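Posting progress on the shared workshop arm again. Drindard is the name we gave the build, Kubo is the control software I've been writing for it in the evenings.

Goal for July: find a bowl on the table, go to it, open the fingers over it, repeat without me touching the keyboard. That's the whole goal.

Two views, the stand side and then the wrist side.

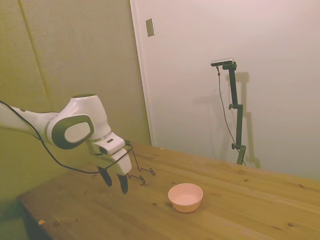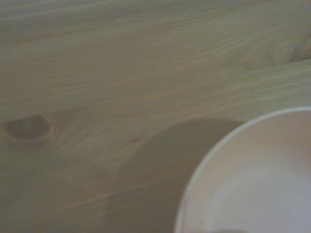 Arm, bench and bowl at Follanmont. The second one is from the wrist camera.

The arm was secondhand and came with no documentation. I spent the first 12 evenings just getting Kubo to talk to it. Most of that was one wrong byte order in the joint messages.

Wrist calibration is next. I have two camera views and they disagree with each other by 8 mm at the far end of the table. Near the arm base they agree fine. So it's probably the angle of one of the mounts and a small error is growing with distance.

Color is a separate problem. The bowl is pink. In the wrist view it comes out close to white. My first detector was a plain color threshold tuned on the stand camera, so it did nothing useful on the wrist camera.

Tried locking white balance on both. Better, still not close enough to share one threshold.

Switched to finding the rim instead. Bright curved edge against wood, fit a circle to it, take the center. It works on a partial rim as long as I get enough of the arc. With a quarter of the circle the center estimate jumps around, so Kubo now backs the wrist up and looks again before it commits.

The wood is not helping. There are dark knots in it and the detector liked them a lot. I added a minimum radius and that removed nearly all of the false hits. Shadows are the other one - a big soft shadow next to the bowl has a round edge too. Edge sharpness sorts those out most of the time.

Someone asked why not put down a plain mat. I might. But the table is shared and I'd like it to work on the wood, because a mat will get moved and then I'm calibrating again.

Cable routing needs work. The thin wire at the gripper hangs down to about table height on the pad side of nothing in particular, it just dangles. Plan is to shorten it and tie it along the wrist with the thicker black cable, leaving slack at the joint.

Iltis is the little logging tool I wrote for this. It saves joint angles and both camera views every time the arm stops. 300 stops saved so far. Searching them is slow and I need to add an index.

Test plan once the calibration is redone: bowl in 7 positions, same order each time, fingers open, no grasping. If the fingers end up over the bowl at all of them I'll start closing the gripper.

Grasping a bowl by the rim is going to need a different approach angle. I haven't written any of that yet.

Code for Kubo goes up after I take my network settings out of the config file. Iltis will go up with it, slow search and all.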